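# Breakfast cereal

I grew up on the stuff, so forgive me if this entry runs a bit warm! Breakfast cereal is processed grain, usually eaten cold with milk, and most of what I've tried is either flaked, puffed or extruded (the rings are extruded, and they're my favourite). At Itcombe, where I started collecting old packets, the mill made one flavour for 33 years and never changed the colour of the box.

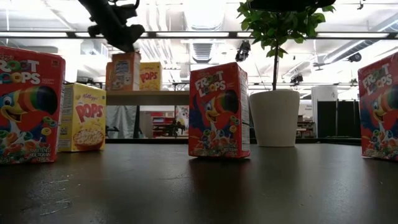 Why do puffed grains go soggy faster than flakes?

Puffing leaves the grain full of tiny air pockets, and milk gets into those very quickly.

Sizes are all over the shop. My Brirel packets are 280 g and the newer ones 274 g, which I only noticed when I lined up the labels last November. Gresix sold a 700 g family box as well, great value if you had the cupboard space and a few hungry kids. 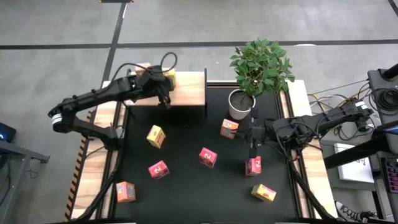
*Small cardboard boxes and a light wooden shelf.*

I keep mine in a jar with a tight lid, away from the stove, and it stays crunchy for weeks.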